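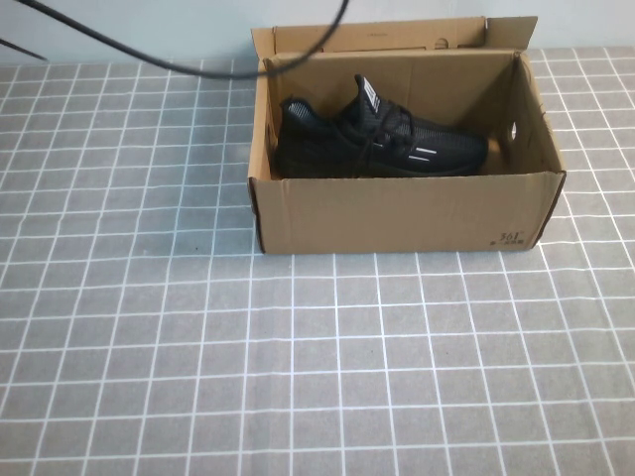 Open cardboard box with hinged lid on a gridded tabletop.

Borndale Rime and Glaze Record: progress report to the Neltska Fund
Prepared by Stanisława Ziółkowski, 11th September

1. Period covered
This report covers work since April. It deals with the transcription of the Borndale observers' books, the siting of the new ice collectors and the state of the budget.

2. Transcription
The Borndale books start in 1946 and record rime, glaze and wet snow on exposed surfaces at the upper station. Nearly 40 winters have now been keyed and checked against the page images. Entries were keyed twice by different people and the two versions compared by script. Most mismatches came from the wind column, where the observer changed from compass points to degrees partway through a season and then changed back.

Rime and glaze were not always separated in the early books. Where the entry gives only "ice", we have kept the word and set the type field to unknown. Air temperature has not been used to guess the type. A second file with inferred types can be made later if the Fund wants one.

3. Collectors
Two sites are running, Maruyama ridge and the lower mast. Each has a vertical rod collector 15 mm in diameter, read by hand, and a Mokivar logger for temperature and humidity. The Maruyama logger lost its clock setting in late spring. The times were restored by matching its pressure trace to the lower mast, and the affected rows carry a flag.

The humidity sensors read low when iced over. Readings taken below freezing should be treated as a lower limit until the heated sensor has been tested.

4. Changes to plan
The third site has been put back by a season. Access depends on the upper track, and the culvert has still to be repaired. Money set aside for the mast remains unspent and we ask to carry it over.

5. Next period
Finish the remaining books. Fit the heated sensor at Maruyama before the first frosts. Issue the data file with a short note on units, flags and gaps. The station altitude differs between two of the old books and will be surveyed again.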